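Dirnska Shared Supper
Frequently asked questions
Last updated 30 Jan 2018

Home
Menu
Questions
Contact

What is the Shared Supper?

A sit-down meal held once a month in the ground floor hall at Dirnska House. A cook makes the main dish and guests bring the rest. People eat at long tables and leave when they are ready.

Who can come?

Anyone who lives, works or goes to school in the neighborhood. You may bring guests from elsewhere if you put them on your sign-up. Children are welcome and do not need their own sign-up, but please list them so we cook enough.

How do I sign up?

Use the form on the Contact page or write your name on the sheet by the mail slots at Dirnska House. Sign-up closes at noon on the day before the supper. If you sign up on the form you will get an email back. If you do not get one, check your spam folder, then call the house office.

What does it cost?

Adults pay $5 at the door. Children eat free. We can take cash or a check. We do not have a card reader. If the price is a problem, tell Réka Kun at the door or ahead of time and you will not be charged.

What should I bring?

One side dish, salad, bread or dessert that can be shared. Small portions of many things work better than one very large pan. The menu page lists what has been promised so far. Please don't bring a second main dish unless Tien-fu Poon has asked you to, as oven space is planned ahead.

Do I have to bring food?

No. Fruit, juice or a bag of ice is fine. So is nothing at all if you come straight from work.

Are plates and cups provided?

Dinner plates and forks are. Bowls, cups and serving spoons tend to run short, so we ask people to bring their own if they have them. Plastic and melamine are preferred for the children's table. Label the bottom of anything you want back. Masking tape and a marker are fine.

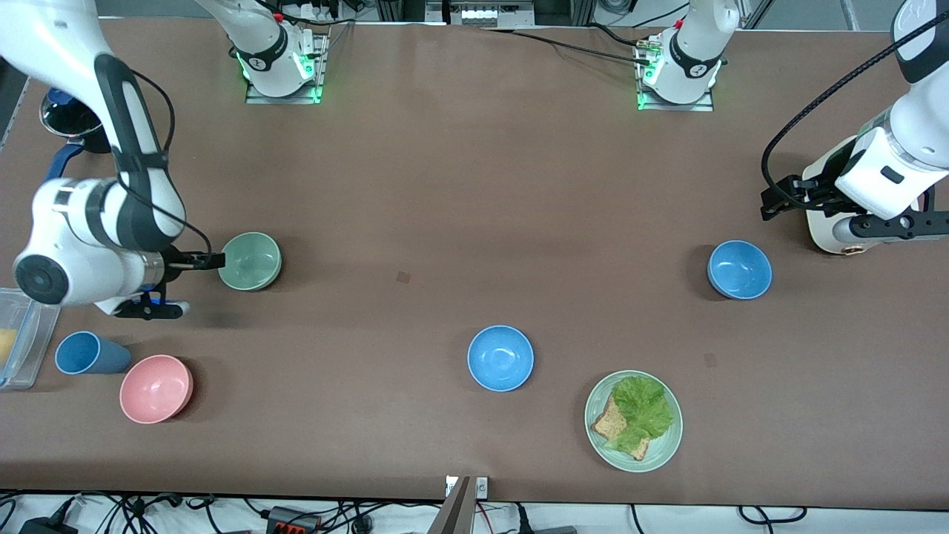 Sage-green bowl, plate of food and clear plastic container.

What happens to dishes left behind?

They are washed and put on the gray shelf next to the coat rack. They stay there until the next supper. After that, anything without a name goes into the hall kitchen and becomes common property. If you think a dish of yours has been absorbed this way, look in the lower cupboards and take it home.

Can I take leftovers?

Yes, once everyone has been served and the second call has been made. Bring your own container with a lid. We do not supply foil. Rice and anything with mayonnaise that has been out for the whole meal is thrown away and can't be taken home.

I have a food allergy. Is it safe for me to come?

The main dish always has a full ingredient list taped to the serving table. Side dishes come from home kitchens and we cannot check them. Each side dish gets a card with the cook's name and the main ingredients, and blank cards and pens are at the end of the table. If your allergy is severe, please speak to Tien-fu Poon before you sign up. He can set aside a portion of the main dish before the table opens. We can't promise a nut-free room.

Is there a vegetarian main dish?

Every supper has one. It is made in a separate pot with separate spoons. A vegan version is made if at least one person asks for it on the form. For a long time the vegan choice was always lentils, and people complained, so the October supper had stuffed peppers and those have stayed on the list.

Can I reheat my dish in the kitchen?

There are 2 ovens. The left one is for the main dish. The right one is open to everyone until serving starts. Cover the dish, put your name on the cover, and come back for it yourself. The microwave trips the breaker when the coffee urn is on. Ask before using it.

Can I cook the main dish one month?

Yes. Write to Nicanor Chávez, who keeps the cooking calendar. New cooks work alongside someone who has done it before. You will be given a budget and the key to the dry store. Keep every receipt, including the small ones, and hand them in the same week. Receipts turned in late are paid with the next month's.
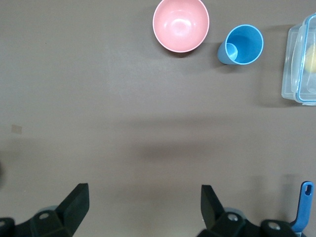

Supper Sheet, Issue 4

What time should I arrive?

Doors open at 5. Food is served when the main dish is ready, which has been anywhere from on time to quite late. Come early if you want to help set tables.

Is there parking?

The lot behind the house holds only a few cars and one space is kept for drivers who need to be near the ramp. Street parking is free in the evening on the north side. Don't park in front of the Dristex loading door. They have had cars towed.

Is the hall accessible?

The ramp is at the side entrance. The restroom off the main hall has grab bars and a wide door. The front steps have no rail at present.

Can I bring wine or beer?

No. The terms of our use of the hall do not allow alcohol.

Can I bring my dog?

Service animals only.

What if the supper is canceled?

A notice goes on the front door and on this page by 2 p.m. If you have already cooked, you can freeze it or eat it. We can't pay you back for ingredients.

Who do I contact about something not covered here?

Siu-ming Chou answers the email and usually replies within two days. For anything about the building itself, such as heat or lost keys, contact Volker Gerlach at the house office.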